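Notebook, bag zipper task, Brenusdale bench
10/10/2026
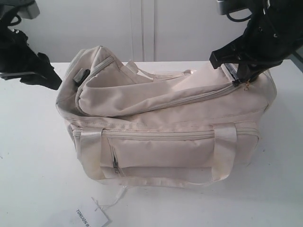 Why score each stage of a zip pull separately when you could just score the whole thing as done or not done?
Because a single mark at the end hides where the policy falls over. Two policies can finish the same share of trials and fail in completely different spots, one at the grasp and the other halfway along the track, and you'd fix those with different data.

OK, so that's the argument Felista and I had over lunch on the phone, and I think I've come around to her side of it. I'd been logging plain success for the soft goods runs and the numbers just sat there doing nothing. Went back through the old logs this morning with four stages (reach, pinch, tension, travel) and it's a different picture altogether. Reach is fine. Pinch is mostly fine. Tension is where it all goes to mush!

What I mean by tension, for Delia when she reads this: one arm has to hold fabric near the end of the zipper so the track is pulled fairly straight, then the other arm goes in for the pull. If the holding arm doesn't take up the slack, the slider drags the whole top of the bag along with it and you get a bunched ridge and a stalled zip. A stiff pencil case never showed us this because it holds its own shape. The cream duffel does no such thing, it slumps however it likes.

Data so far: 1320 teleop demos from the Herkport set (all the small cases and pouches) and 68 new ones on the duffel, which I did myself over the week and my shoulders know it. Tried two training mixes:

Mix A, everything thrown in together, sampled evenly by demo.
Mix B, same demos, but duffel ones sampled up so they make up half of each batch.

B is clearly better at tension. A more or less ignores the holding arm, just parks it near the bag and gets on with things, like it learned from the pouches that holding is optional. B waits for the hold before the second arm comes down. The catch is that B got worse at pinch on the pouches, it goes in too high, as if every zipper sat on top of a big puffy thing. Sort of what you'd expect, but I'd hoped for less of it.

I haven't got a proper comparison table yet and I don't want to write one up from a handful of rollouts and then have it quoted back to me in November. Need the same start poses for both mixes first. Kariuki (the eval script, in case anyone new is reading) now takes a pose list from file, so that part should be easy enough.

Stage labels: did them by hand from the video. Boring but OK. I was strict about tension, the hold has to be on fabric at the end of the track and stay put until the slider starts moving. Felista's definition also counts a hold that slips and re-grips. We should pick one. I lean strict, but I can see hers being more useful for the paper, and it'd be easy to log both.

Things that bugged me:
- light on the cream fabric washes out the creases on the wrist views. Turned exposure down a notch, seems better, didn't measure it.
- gold-coloured pull against cream is low contrast, wondering if that's part of the pinch misses. Try a darker bag as a check.
- resets. Every reset I fold the top a bit differently without meaning to. Maybe that's good variety, maybe it's just noise. Should write down a fold routine and then break it on purpose.
- checkpoint 2489 of mix B is the one to keep, the later ones got twitchy on the approach. Copied to the Umero drive.

Next: same poses for A and B, both definitions of tension, then a mix C with the duffel share somewhere between the two. If C keeps the hold and gives back the pouch pinch I'll be very happy. Delia, if you're in before me, please leave the arm speeds where they are, I've only just got them how I like them.

Also need more zip ties.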